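Can it clean up after the kids yet

Posted 22 September 2019

Short answer no. Longer answer, sort of, and I changed my mind twice writing this so bear with me.

My sister has two kids under seven and a living room floor you can't cross in socks. Every few months somebody sends her a link. Look, a robot that folds towels! Look, one that loads a dishwasher! And every time she writes back the same thing. Can it pick up the toys. That's all she wants. She'd fold the towels herself.

So toys is what I've been looking at. Small rubbery things on a floor, which have to end up on a shelf or in a basket. A job you can give a four year old (they'll do it badly, but they'll do it).
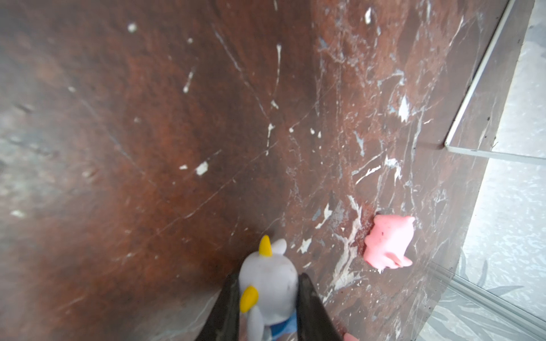

Small white figure in the fingers, pink one still on the marble.

Start with the part I got wrong. I always figured grabbing was the hard bit. Two stiff fingers, no skin, how would that ever hold a squishy little thing with a horn on its head. Well, there it is between the fingers. Gripping one toy is not what's going to keep these out of your house.

What's hard is the next toy. And the one after. Every one is a new shape lying a new way, and somebody has to decide which one goes first and from which side. You do this without thinking. I did it this morning with a sock in my mouth and a phone in the other hand.

Austra Navickas, who I used to work with at Grekholm back when we ran the packing line, has a rule about it. She says count the decisions and forget the motions. A packing line has maybe one decision. Box or no box. Everything else was taken out by whoever built the line, the parts come the same way up, the belt runs at one speed. A kids floor has a decision every second and nobody built it at all.

I think she's right and I think most of the demo videos are cheating on exactly that. They clear the table, put down one cup. Very nice, it got the cup.

Which is why I like a messier setup better, even if it looks worse. 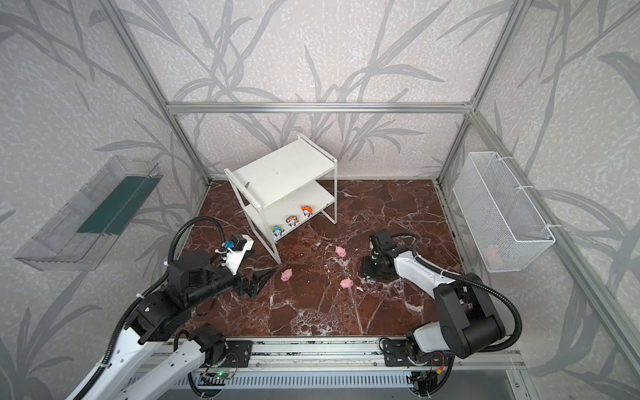 Three figures on the lower shelf, three pigs on the floor.

Two arms, a rack, a wire basket on one wall and a clear tray on the other. Places for things to go, in other words. And pigs on the floor. That's a chore. A tiny one, with walls round it, but I'd recognize it as tidying up, and so would my sister.

Now the complaints, becuase I've got some.

The arms are bolted to a rail. Nobody's living room has a rail. The whole thing sits in an aluminum cage and the floor stays put, no rug, no dog, no kid coming back through to take the pig out again. Jomar Dimaculangan, who fixes machines at the Wurar plant and has done for years, wrote me a long email on this. His point was that a bolted arm already knows where it is, and half his working life has gone to machines that lost track of where they were. Put the same arm on wheels, he says, and call him in March.

Fair. But I'd push back a little. You can't learn the wheels and the fingers both at once. Do the fingers first. People said the same about dishwashers, that you'd still have to carry the plates over. You do still have to. Everyone bought one anyway.

And piles, piles are the real test for me. Things knocked over, things leaning on other things.

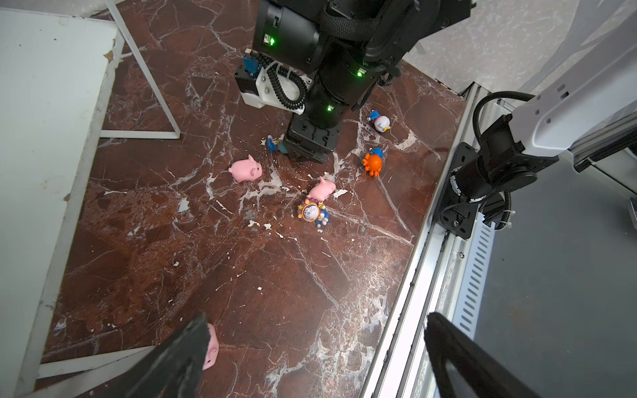
The pile problem

A pig on its side against a cat that's flat on its back. Another cat in an octopus suit with tentacles going every which way. Where do you pinch an octopus? Pull the wrong thing and you've moved its neighbor and your plan is stale before you start.

On a shop floor we'd never allow it. At Grekholm if parts showed up tangled we sent the bin back to the supplier, 100 percent of the time, no discussion. That's the dirty secret of factory automation if you want one, the mess gets pushed upstream until some person with hands sorts it out. I did 200 bins in one bad week, by hand, so the "automated" cell could stay automated.

You can't send a living room back to the supplier.

So when a salesman tells you his machine is ready for the home I'd ask him one thing. Tip the box out and then show me. Don't place them. Tip it.

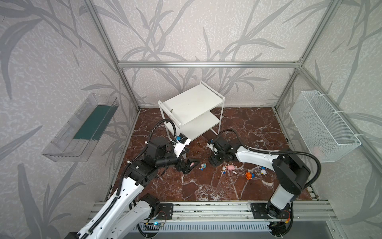

Where I come down

Not yet, and I'd stop giving years. I've read the Skallonetti newsletter long enough to see the same date slide back over and over and still get printed in bold.

But I don't laugh at it like I used to. Six toys on a floor and two arms to share them is a fair question to put to a machine. Slow is OK by me. If it took the whole night to do one rug my sister would take it, she's asleep. Dropping one now and then is ok too, the four year old drops plenty.

What I won't accept is needing a person stood there watching. Then it's just a second kid. The Salazar store near me had a floor scrubber like that, with a guy walking behind it all shift to steer it off the displays. He told me he missed the mop.

Get it to where you can shut the door and go to bed. Then send her the link.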